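Hrefna Stougaard
02/10/2021

Thread on where the arm build stands, for everyone who asked after the August post. I'm at Skusby, the shared workshop, second bench from the door. Long one.

The arm is a secondhand one I've been calling Clolter. Six joints, one gripper. When I got it, joint four had a bad bearing and the wrist cable had been taped in two places. Both are replaced now.

Total spent so far is 682, arm included. The biggest single cost after the arm was the power supply. I tried to save money on that in the spring and had to buy it twice.

Control software is my own, on top of a motion library called Fendanico. It's slow to start up and the manual skips things, but it hasn't crashed on me since I moved it to the newer laptop.
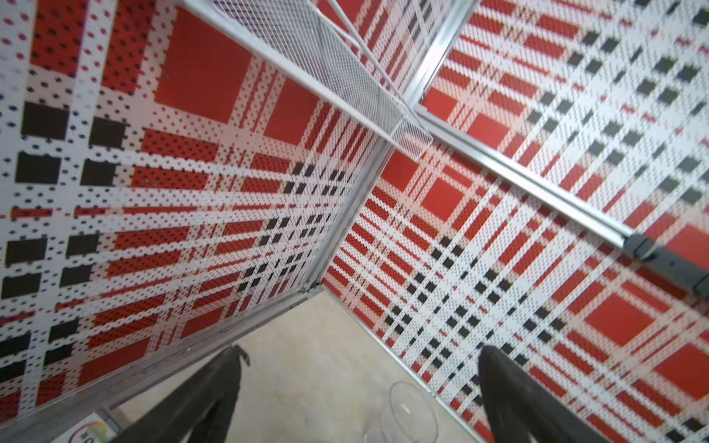 Calibration is what I've been stuck on all month. I take stills from the wrist camera, pick out points I can find again, and solve for where the camera sits relative to the gripper. My code looks for corners with strong contrast. With the wrist looking down into the corner like this, the plaid on the panels gives it far too many. Every little black square has four corners, and one group of squares looks the same as the next, so it keeps matching the wrong ones. The perforation holes add more junk on top of that.

What I do now is mask out the panels and use the aluminum rails and the corner post. Long straight edges, and they don't repeat. On the last full run it started with 1,097 candidate points and threw out 904 before solving. The answer was off by 2 mm at the fingertips, down from 11.

Clear plastic is the next problem. I want it to pick up a transparent cup from the floor, and the detector mostly sees straight through it. It does find the rim sometimes. Lowering the threshold gets me the rim and also a lot of things that aren't cups.

Hedegaard on the other bench suggested putting a lamp low to one side to get a brighter edge on the rim. Trying that next.

Each calibration run takes around 40 minutes, so I get three in on an evening if I don't talk to anybody.

Code goes up once I've cleaned out the hard-coded paths. If you have a wrist camera solve that works with fewer stills, please send it to me.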